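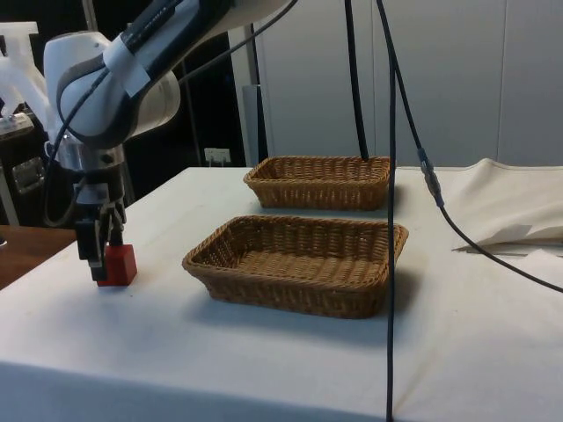
The little red cube, right down at the cloth.

Utley Park, With Children

The leaflet said the walk around Utley Park was 9 miles and suitable for all the family. I have met my family, and I did not believe the leaflet.

"It says there are deer," my husband said. He had it open on the steering wheel in the parking lot. "A herd of 153."

"Who counted them?"

"The park people, I guess."

"And they stood still for it?"

He folded the leaflet and went around to find the boots. It was the last week of March and everyone we knew had been to Utley already. They came back pink in the face and said it was magical, you'd never guess you were so close to the city. I could hear the highway from where I was standing. I could also see the top of the Skokex building over the trees, with its big green sign.

The children ran, I'll give the place that. They were over the first gate before I had the car locked, and the little one lay down on the grass and rolled until she hit a bush. Then she went back up and did it again. Her brother found a stick and would not be parted from it.

We followed the yellow arrows. At the first fork there were two yellow arrows.

"Left," said my husband.

"Why left?"

"It feels like left."

We went left, through a lot of mud, and came to a pond with a sign about the Wanyama Oak. According to the sign the oak was 350 years old and a duke had once slept under it. I looked at it for a while. It seemed a decent size for an oak. I have noticed that dukes slept under a great many trees, considering how many beds they owned.

"Can I climb it?" my son asked.

"The sign says no climbing."

"You said the sign was made up."

"Only the part about the duke."

He considered this, and poked the mud with his stick.

We ate the sandwiches on a bench with a view of another bench. My husband said the deer usually came out on this side in the afternoon. I asked him how he knew what they usually did, and he said he'd read it. The little one called for them in the voice she uses for the cat. A man went by on a bike and rang his bell at us.

By two o'clock I was carrying her, and her boots were leaving prints all down my good coat. The café was closed until further notice. My husband looked at the leaflet again and said that we had done more than half, and I said half of what.

"Mom," said my son. "Mom, stop."

I stopped. There was a deer on the path. It was much larger than I had supposed, and it was looking at me with something in its mouth, a long piece of fern, which it went on chewing. I could hear its teeth. The little one's hand closed on my ear and stayed there.

Then it walked off into the trees, in no hurry, and the fern went with it.

"That's one," my husband whispered.

I shifted her to my other hip and looked at the gap where it had gone. You couldn't hear the highway from there. I suppose the wind had changed.

"We could wait a minute," I said. "See if there's another."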